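Speaker notes: Household Recycling and the Shared Table
Regional Waste Services Forum, afternoon session
Speaker: Iara Retamal, Havurholm Department of Public Works

Opening (two minutes)

Good afternoon, and thank you for the invitation. I will speak today on behalf of the Havurholm Department of Public Works about our household sorting program and what we learned from the first full year of collection. My remarks cover the collection schedule, the quality of the material we receive, and the changes we intend to make before next January.

Please hold questions on rates and billing. Those matters are before the city council, and I am not able to comment on them.

Background

Havurholm moved from a single mixed cart to a two-cart system. Before the change, residents placed paper, glass, plastic and metal in one cart, and the material was separated at the Mutura transfer station. The station was built for a smaller city. Its sorting line stopped often, and broken glass ended up in the paper bales, which lowered the price we could get for them.

Under the present system, paper and cardboard go in one cart and rigid containers go in the other. Carts are collected on alternating weeks. Apartment buildings with more than four units use shared bins.

[Pause. Check that the route map is on screen before continuing.]

What we asked residents

The department mailed a survey to 2,000 households and received 442 completed forms. We asked which items people were unsure about, where in the home they did their sorting, and whether the printed guide had been of use.

The kitchen was the most common answer to the second question. Many residents wrote that they sort once, after a meal, and do not look at the guide again. Several asked for a shorter version that could be taped inside a cabinet door. We have taken that request seriously, and a one-page guide is now with the printer.
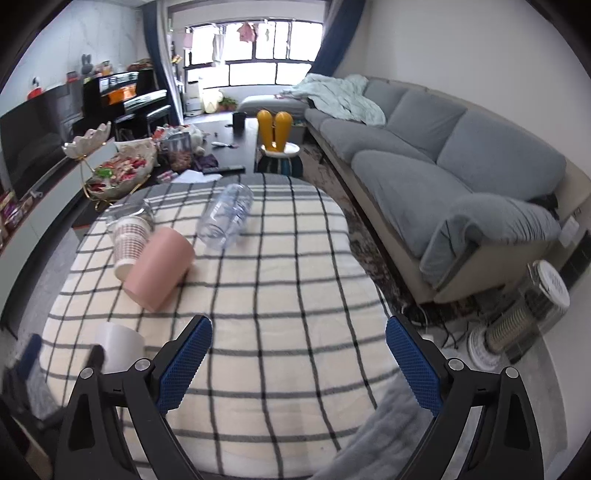
The items that caused the most doubt were paper cups. Residents see paper and reach for the paper cart. Many paper cups have a thin plastic lining, and the mill that buys our bales does not accept them. Our first guide covered this in a footnote. The new guide puts it in the top row.

Bottles and jars raised a different set of questions. People asked about caps, labels and rinsing. Our instructions are as follows: empty the container, give it a quick rinse, and leave the label on. Metal lids go in the container cart separately.

Contamination in shared bins

Route crews report more rejected loads from the Taheri district than from the rest of the city. Most of the buildings there have shared bins in an alley, with poor lighting and no posted signs. We do not consider this a failure on the part of the residents. The department will install signs on every enclosure and will meet with building managers at the Sorarura branch library in the spring.

[If time is short, skip to Next steps.]

Next steps

The one-page guide will go out with the winter utility notice. Crews will begin leaving a tag on any cart that cannot be collected, with the reason marked. Replacement carts may be requested at the public works counter, which opens at 8 a.m.

I will now take questions. Printed copies of the survey form are on the table by the door.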